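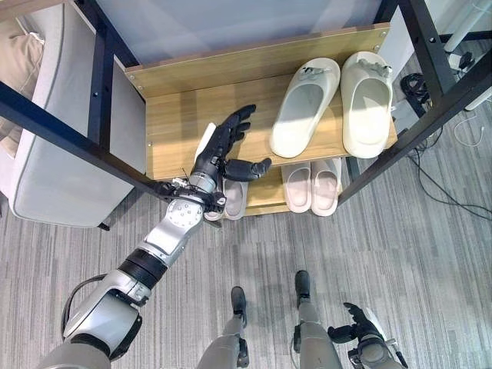 Velia is our planner for reaching and placing, and this page collects pictures from the work on it during March. We are a small software group in Kerslake, and most of our effort goes into the part between perception and the arm controller. The planner receives a list of objects with a pose for each one, and a set of surfaces it may touch or must avoid. A shoe rack is harder for it than a table. The frame is thin black tubing, and one bar comes down close to the wrist, so the depth map has holes exactly where we would like it to be good. The fingers are open over the upper shelf while the thumb is just above the lower one, and for this reason the collision model treats each finger as its own body. Our older model put the whole hand in one box and refused nearly every pose between two shelves.

The white slides on the upper board are in direct sun, and the pale pink slippers underneath are in shade. Nalden, our segmentation module, has to handle both with the same exposure. We trained it again with 1,000 extra images of footwear in mixed light. It still confuses a pale sole with pale wood now and then - we are working on this.

Some notes for those who follow the code:

The planner now replans every 140 milliseconds. Before the change it was 800, and the arm motion had a visible pause.

Clearance to the frame is set at 5 millimetres for the fingers and more for the forearm. You can change both values in the Plellska configuration file, under the heading "neighbours".

The colour threshold for shaded shelves is no longer fixed by hand. More pictures will be added when the next version of Nalden is merged.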